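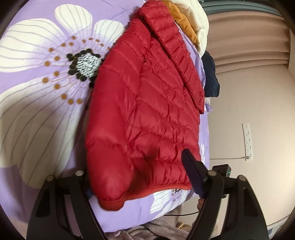 Tistdale, February 8, 2021

Recording small sounds at home

These are notes from the January workshop, cleaned up a little. They cover quiet sources: paper, cloth, water in a pan, a radiator ticking. Akinyi Owino added the part on contact mics.

Turn off the refrigerator before you start. Put your car keys inside it so you can't leave the house without turning it back on. Furnace fans and laptop fans go off too, and phones go in another room.

Bedrooms are usually the best place to work. A mattress, a rug and a full closet soak up more reflections than the foam squares people glue to their walls. If the room still rings when you clap, hang a blanket over the window.

Put the recorder on a folded towel. On a bare table it picks up every bump through the legs. 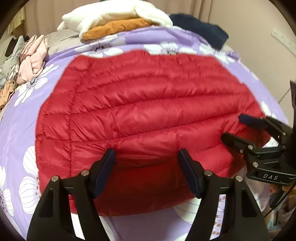

Red quilted jacket on a floral sheet.

Set the level with the loudest sound you plan to make, then leave it alone. Peaks near -14 dB are plenty at 24 bits. Record the empty room for 2 minutes at the same setting. You will want that later for filling gaps between edits.

If you hear rumble under everything, use a low-cut filter at around 200 Hz for cloth and paper. Don't use it for water or for anything with a body to it, such as a drum or a big pot.

Stand still for five seconds before and after each take. Say the take number out loud at the start. Wear cotton, and take off your watch.

Contact mics: tape the disc down flat with painter's tape and press out any air. Masking tape works but leaves gum on varnish. A loose disc buzzes, and the buzz can't be removed afterward. Run the cable so it hangs clear of whatever you are recording.

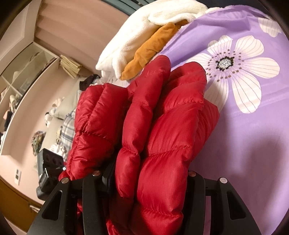

Long cables on a piezo disc get dull and pick up hum, so keep them short or put a small preamp near the disc. Kane Ruddock built his into a mint tin, which also shields it.

Name the files the same day. Source, room and take number will do: radiator_hall_03. Copy them to a second drive before you clear the card.

The next session is in Brandton. Bring headphones with a closed back and spare batteries for your recorder.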